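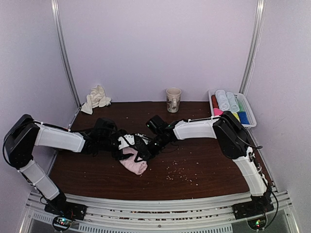
Nivevlow Table Care
Data card, revised May 2026

Summary

Nivevlow Table Care is a set of recordings of two robot arms wiping a tabletop with small cloths. It was made at the Getley staff canteen, where table cleaning between sittings is being partly handed over to a two-arm station. The set has 2000 episodes. Each one comes with arm joint positions, gripper openings, and color video from a fixed camera and from the wrist cameras.

The card is written for two groups: people who train or test models on the data, and the canteen staff whose work it touches. The second group asked for a plain account of what is recorded and what the station is meant to do.

The task

A table has crumbs on it and a cloth within reach. The arms take the cloth, wipe, and put it down. Mugs left on the table stay where they are. Clean cloths are kept rolled in a white plastic basket at the back. Cloth color has no meaning in the task and should not be used as a label. Crumbs are dry bread, scattered by hand before an episode.

Variants

1. Single arm. One arm wipes and the other holds still.
2. Both arms on one cloth. The grippers work close together over the middle of the table, and this is where most aborted episodes come from. Keep the aborted ones in if you are training for recovery. 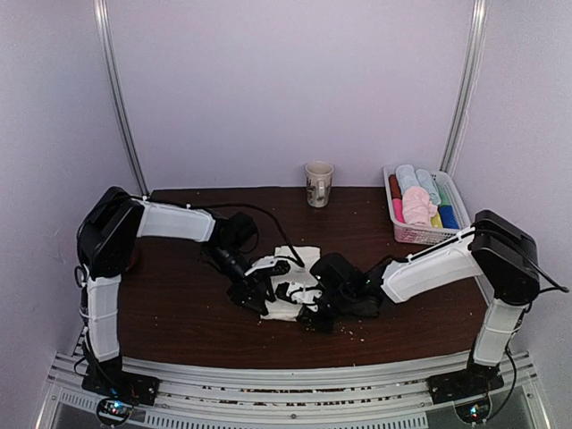

How it was collected

All episodes were driven by hand. Six members of the canteen crew did the driving on paid time, after a training block of 48 hours each, led by Fouzia Orakzai. Bautista supplied the control software. Zutau stores the files and handles access requests.

Crew members were not scored against each other. Operator names were replaced with random codes before upload, and the key was deleted in November. Audio was never recorded.

What changes for the staff

Before the project, wiping down took up most of the gap between sittings. The work is light but repetitive, and wrist and shoulder complaints came up at every yearly review. Under the current plan the station takes the dry wipe on a fixed set of tables. Staff still do spills, chairs, floors, anything sticky and the final check.

No posts have been cut. Two part-time contracts were rewritten so that some hours go to running the station, at a higher hourly rate. Not everyone wanted the change. Several people said they would miss being out on the floor, where they talk to the diners, and one driver went back to full-time service after the training block. Those comments are kept in the file notes/staff.txt, with permission.

Wrist views

The wrist cameras are the better source for cloth contact. A pink fleece towel pressed under a fingertip shows its folds clearly, and crumbs appear as pale specks against the dark brown wood.

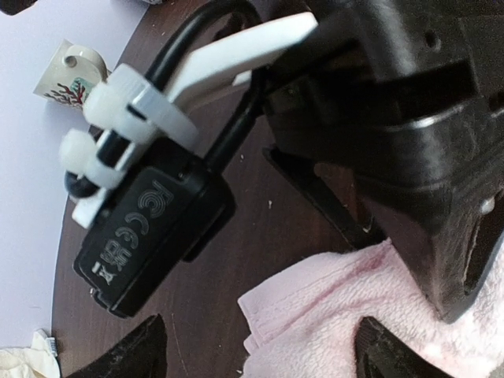
Parts of the gripper are in view as well, so crop or mask with care if your model is sensitive to them. The fixed camera is better for judging where the arms are in relation to each other.

Known limits

Dark tabletops only. Pale crumbs only. Soft cloths only, no sponges or paper. Lighting is even throughout, and a model trained on this set did poorly near the canteen windows. 68 episodes have a gap in the right wrist video and are listed in gaps.csv.

Use and contact

Free for research and teaching. Please do not use the set to estimate how fast a person should work, which was a condition of the crew's agreement. Send corrections and removal requests to Ashok Solanki at the Getley facilities desk.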